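Holgura

El brazo derecho del Kilport llevaba desde julio sin cerrar bien. La orden salía del controlador, el motor giraba, los dedos se juntaban y entre ellos quedaba una rendija por la que pasaba una hoja de papel. Kirsty Gosling lo anotó en el cuaderno del taller con la letra pequeña que usaba para los defectos y dejó en blanco la columna de la causa.

El taller era el garaje de Lacey Tapley. Tenía un banco, un torno de sobremesa, una estantería metálica y una toma de corriente con diferencial propio. El robot estaba desmontado en dos partes: el torso sobre el banco y los brazos en el suelo, encima de una manta. Faltaban los rodamientos del hombro, pedidos a Bramwell, y mientras no llegaran solo se podía trabajar en el modelo.

El modelo corría en Jarelix, un simulador que Lacey había compilado tres veces antes de que dejara de cerrarse solo. En él el robot tenía carcasa blanca, antebrazos negros y una habitación con un escritorio largo. La pinza izquierda era ancha, de placas negras. La derecha era la Stilano, estrecha y de color plata, que en el garaje daba los problemas.

Kirsty cargó la habitación a las 9 de la noche. Puso la cámara en el cuerpo del robot y llevó los dos brazos sobre el escritorio. El horizonte salió torcido. Buscó el signo cambiado en la matriz de rotación, no lo encontró y siguió con la prueba.

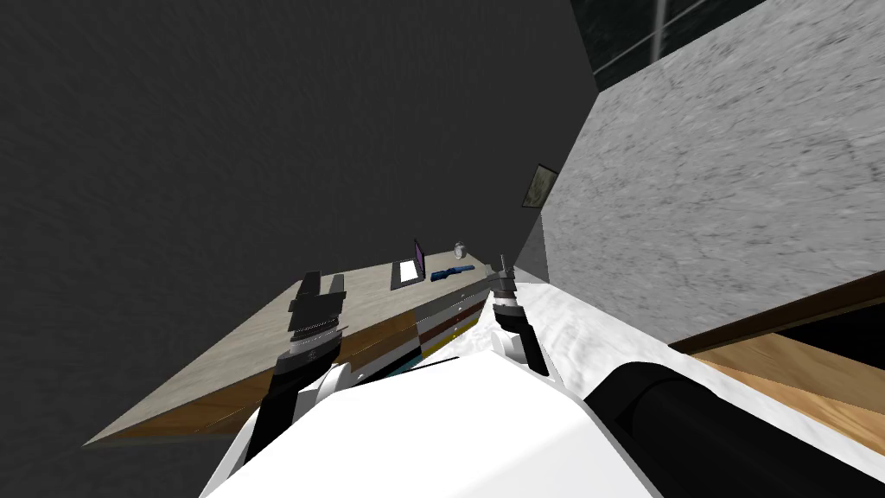
- ¿Por qué no pruebas el cierre con el brazo de verdad? - preguntó Lacey desde el torno.

- Porque sin los rodamientos el hombro cede, y mediría el hombro en vez de la pinza.

Lacey volvió a lo suyo. Estaba torneando un casquillo de latón para el codo y lo medía después de cada pasada. El calibre hacía un ruido seco al cerrarse.

El ensayo consistía en 500 ciclos de apertura y cierre con cada pinza. El programa guardaba la posición ordenada, la posición alcanzada y la corriente del motor. Kirsty había escrito el criterio de fallo antes de empezar, en una hoja aparte, y la había sujetado a la estantería con un imán. Lo hacía así desde que un año atrás habían discutido durante una semana si un brazo que temblaba temblaba demasiado.

Empezó por la izquierda. Los ciclos pasaron sin incidencias. La curva de corriente era plana, con un pico corto al final de cada cierre, y el error quedaba por debajo del umbral de la hoja. Abrió los dedos al máximo y repitió la medida de recorrido.

Con la derecha el error apareció en el ciclo 8. Kirsty detuvo el programa.

- Lacey. Lo hace también aquí.

El torno se paró.

- ¿La rendija?

- La misma.

Lacey se limpió las manos y se acercó. En una simulación no había desgaste, ni polvo, ni un tornillo mal apretado. Si la rendija estaba allí, venía de los números que habían copiado de una máquina a la otra.

Abrieron el archivo de parámetros. Lo leyeron en voz alta, una línea cada una, como leían las listas de material. La relación de transmisión era correcta. El límite de par era correcto. El desfase del cero tenía una nota al lado, escrita por Lacey: "provisional".

- ¿Provisional desde cuándo? - preguntó Kirsty.

Lacey miró el valor un buen rato. Lo había puesto ella la noche en que montaron la primera Stilano, con un dedo de recambio más largo que los definitivos. Después llegaron los buenos, los atornilló y se fue a cenar.

- Desde el dedo largo - dijo. 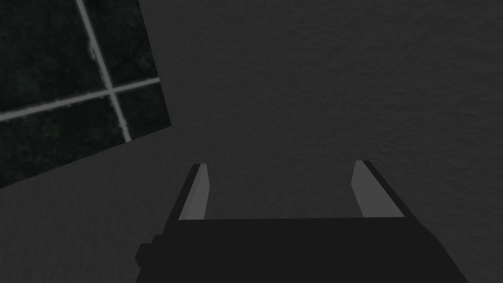 Pinza abierta, sin pieza, sobre la superficie gris.

Kirsty borró la nota y dejó el valor sin tocar. Quería medirlo otra vez antes de corregirlo. Sacaron de la caja los dos dedos metálicos, los pusieron en el mármol de trazar y Lacey los midió por ambos extremos. Luego midió el largo, que seguía en un bote con arandelas. Apuntaron las tres cifras en el cuaderno, hicieron la resta por separado y compararon el resultado.

Coincidía.

- Podíamos haberlo visto en julio - dijo Lacey.

- Cámbialo tú. Es tu línea.

Lacey escribió el número nuevo, guardó el archivo y añadió sus iniciales. Kirsty puso el contador a cero y relanzó la serie de la derecha. En el garaje se oía solo el ventilador del ordenador. Pasó el ciclo 8 y ninguna de las dos dijo nada.

Kirsty rellenó la columna de la causa. Lacey encendió otra vez el torno, porque al casquillo le faltaba todavía una pasada.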